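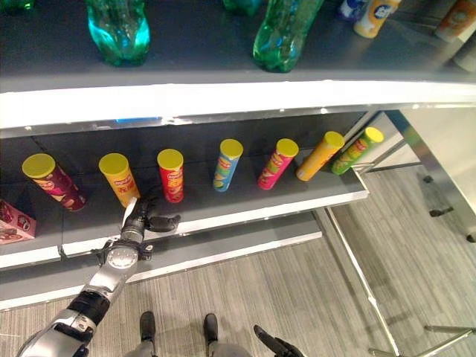

Chip tubes below, green soda bottles above.

Game Trackers Wanted, Junior Hockey
Part-time, paid, one season

Every spring the draft rankings come out, and every spring they are written as if the matter were settled. This kid has an elite motor. That one sees the ice like a ten-year pro. We have read plenty of these reports at Salport, and we would like to know how many of them hold up once somebody sits down and logs what the player did, shift by shift.

So we are looking for four people to watch junior hockey on video and write down what happens. We don't need scouts. If you have been a scout you may apply, but you'll be asked to leave the vocabulary at the door.

The project is called Drimudum. It covers 149 games, all already played and all on video. Each game is tracked twice by two people who don't talk to each other about it, and the two logs are compared afterward. Where they disagree, the clip goes to Nadine Yammine, who runs the project and has the last word. She is fair about it and she is not easily talked around.

What you would be logging

Zone entries and exits, with who carried or passed the puck and whether the team kept it. Shot attempts and where they came from. Puck recoveries along the wall. Shift start and end times for 71 listed players, most of them forwards in their draft year.

You will not be told where any of them were ranked. Please don't look it up. We can't stop you, and we know that some of you follow this stuff closely enough to recognize a name, so there is a short form where you tell us which players you already have an opinion about. Those games go to somebody else. 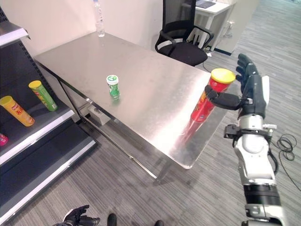 Red can with a yellow lid, over the steel table.

What we don't know

A previous version of this project, run under the name Ouazzani, claimed it could pick out undervalued players from entry data alone. I worked on it, and I don't think it showed that. The sample was thin and the trackers knew the rankings. Drimudum may well find nothing either, and we'll publish that if so. Anybody hoping to help discover the next great defenseman in a seventh-round pile should probably save their evenings.

We are also not convinced that tracking by hand beats the automatic kind. Part of the reason for doing every game twice is to find out how often two careful people see the same play differently. Our guess is more often than anyone in this business likes to admit.

Who should apply

You need to know the rules well, including offside and icing, and be able to tell a controlled entry from a dump-in without checking a glossary. You need a computer, a decent internet connection, and patience for bad rink cameras. Some of the video is shot through scratched glass from one corner — you should be able to write "can't tell" and move on. We value "can't tell" more than a confident guess.

Playing experience is optional. So is a degree in anything. Please don't send us a mock draft. 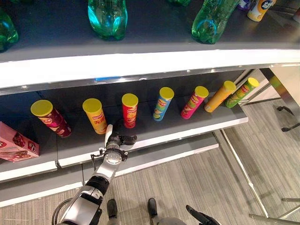
Reaching for the canisters.

Pay and hours

We pay $200 per game, same rate for everybody. A game takes most people a full working day to log properly, longer at first. Training is paid at the same rate. There is no bonus for speed, and logs that come in suspiciously fast get checked first. The job is remote, apart from a video call every Tuesday at 7 p.m. Eastern, where we go over the definitions and argue about them. Work starts in June.

You will use Wisano, our logging tool. It's ugly and the undo button only goes back one step — save often.

How to apply

Write to Henok Gebremichael through the contact page on the Salport site and put "Tracker" in the subject line. Skip the cover letter. Tell him in a paragraph about one hockey opinion you used to hold and what changed your mind. He'll send you a single period to log, which is paid whether or not we hire you.

Posted by the Salport research desk.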